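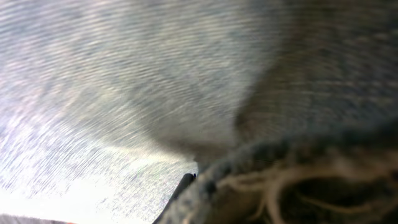
What do you do with loose threads along the edge of a coarse woven throw?
Trim only the ones that have already come free at both ends, and work the rest back into the cloth with a blunt needle.

stinwood56
Asking for my own throw, a Danduren in dark blue. The threads on the underside are cream and they loop out all along one fold. I have had it 7 months. Washed it at 30 like the label says.

tanguy_k
Was it in the dryer too? Mine started fraying after two rounds on low. I hang it now.

stinwood56
Once, in June. Hung up every time after that.

patchbasket
I don't agree with the needle on a nubby fabric. You pull one loop in and the next one gets tight and puckers. I snip everything to a quarter inch and run a zigzag stitch over the edge.

tanguy_k
If you snip a loop that is still part of the weave you get a hole. I did that to a couch cover from Ramemwood and it opened up in a week.

patchbasket
Not if you stitch first and cut second. Sorry, I wrote it in the wrong order.

hemline408
Check whether the cream threads are the weave at all. On some throws they are just the sewing thread from the hem, and then you can pick the old seam out and sew a new one.

stinwood56
Will look at the hem tonight. I have a zigzag foot somewhere. Does anyone fold these before storing or roll them?

hemline408
Roll, with the hem on the inside.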